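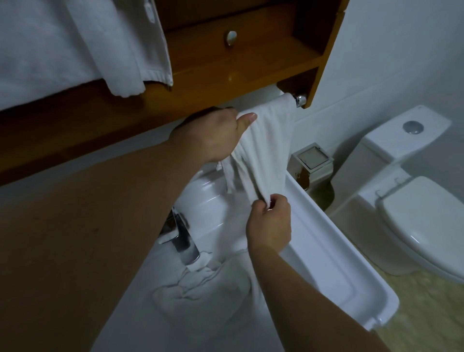 Towels over the sink at the guesthouse in Gostby.

The housekeeper we spoke to in Gostby has cleaned guest bathrooms for 17 years, the last seven of them at the same small guesthouse on the Vadton road. She asked us to leave her name out, as she always does when the local paper calls. We talked at the kitchen table between checkout and the first arrivals.

She starts with the towels. "Everything white comes off the bar, off the shelf, out of the sink if that's where it ended up," she said. "People leave them in the sink. I don't mind it. It's better than the floor."

What she does mind is a towel that has been twisted over the bar and left. She pulls each one down by the lower edge to see how it hangs before she decides whether it goes in the wash. The bars are short in some of the bathrooms, fixed under the shelf, and a bath towel has to be folded lengthwise or it drags in the basin. "Fold it in three. Two is too wide for that bar. I've told the owners I'd like a longer one and they said there's no wall for it, and they're right."

The shelf units are varnished wood, and she is careful with them. A towel goes on top only if it is completely dry. She wipes the wood with a cloth that has been wrung out hard, then again with a dry one, and does the knob on the little drawer last. "Varnish will put up with a lot, but standing water gets in at the edges. There was one unit we had to take down in December and have done over in Nundport."

The chrome gets no special product. She uses dish soap, warm water and an old pillowcase cut into squares. She does the faucet, the towel bar and the toilet-paper holder in that order. The flat lid on the holder shows every fingerprint, so she lifts it from underneath.

The guesthouse bought 576 towels from Briem, a linen supplier, when it changed over to all white. We asked if that was too many for a small place. "It sounded like it. But they wear out at the hem, and then they're rags, and I always need rags. I'd buy the same again."

She keeps three bath towels per guest in the room and the rest in the linen closet downstairs. Colored towels were tried for one season. They faded at different speeds and no two matched by the end of it, and she was glad to see them go.

The conversation moved on to furniture, which she says takes more time than guests would think. Small drawer units are her favorite, mostly for how quickly they can be checked. She rests one hand on the top, opens the drawers with the other and looks right to the back of each.

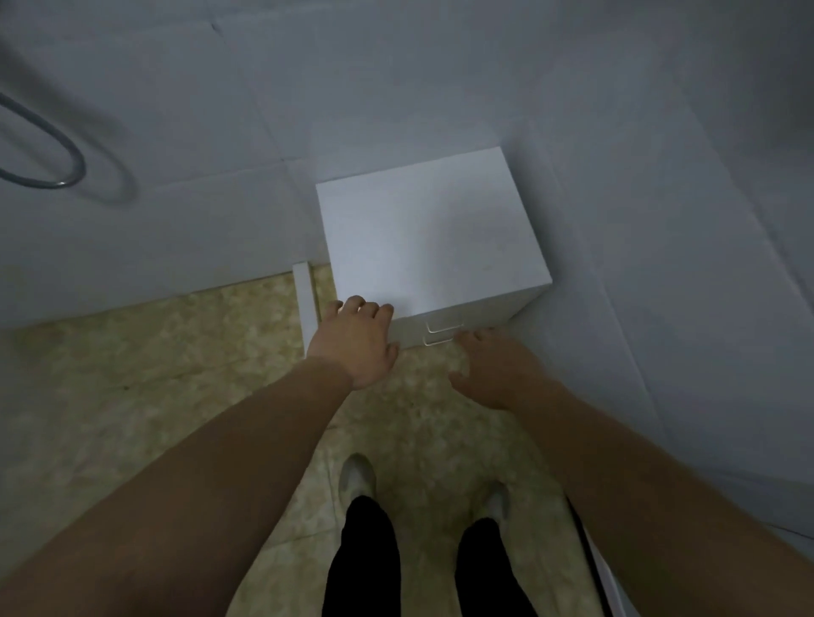
What guests leave behind

Chargers, mainly, and single socks. Anything found in a drawer goes into a paper bag with the room and the date on it and stays in the office until somebody calls. "Reading glasses they call about the same day," she said. "Socks, never."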